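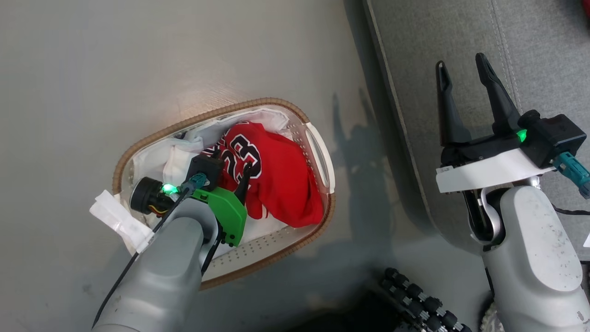
Why does a tree not heal the way skin does?
A tree cannot replace damaged wood with new wood in the same spot. It closes off the injured part from the inside and grows new layers over the outside, and the old wound stays in the trunk for as long as the tree stands.

Chapter 2
Wounds, Decay and the Pruning Cut

This chapter follows a wound from the day it is made until it is fully covered. You will need the terms from Chapter 1, above all cambium, sapwood and branch collar. If any of these are unclear, go back to them before reading on. 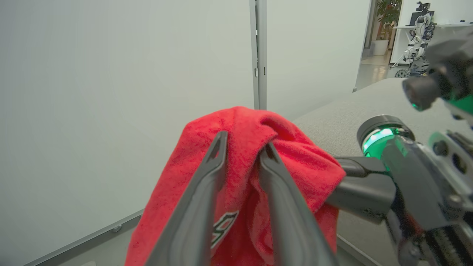 Saoirse Mulcahy

The street trees of Makville are a good place to start. Many of the older maples there were topped years ago to keep them clear of the wires. From the sidewalk they look full and green. Cut into one of the old stubs, though, and the wood is often brown and soft well down into the main stem. The shoots that make up the new crown are attached only to the outer layers, and these are the limbs that come down in an October wind.

A branch removed just outside the collar leaves a different wound. The collar holds tissue that resists the spread of decay, and a cut made there exposes as little of the trunk as possible. A flush cut takes the collar off and opens trunk wood directly. A long stub leaves dead wood that the new growth has to climb over, and fungi usually get there first.

Wound paint is covered in the second section. Older manuals call for it on every large cut. Most arborists have given it up – it does not stop decay, and it can hold moisture against the wood. There are a few exceptions, mainly where insects carry disease to fresh cuts, and they are listed with the species they apply to.

The last section deals with inspection. It uses records from the Oyewole woodlot, where 567 pruning cuts were marked and checked each fall. Read the table of cut sizes before you try the field exercise. Small cuts on fast-growing trees close quickly. Large cuts on old, slow trees may never close, and the grower has to decide whether the limb should come off at all.

Terms to know: compartmentalization, woundwood, flush cut, stub, topping, included bark.

2.1 What Happens Inside the Stem

When bark is broken, the living cells nearest the wound react first. They change the chemistry of the wood around them, and the vessels above and below the injury begin to plug.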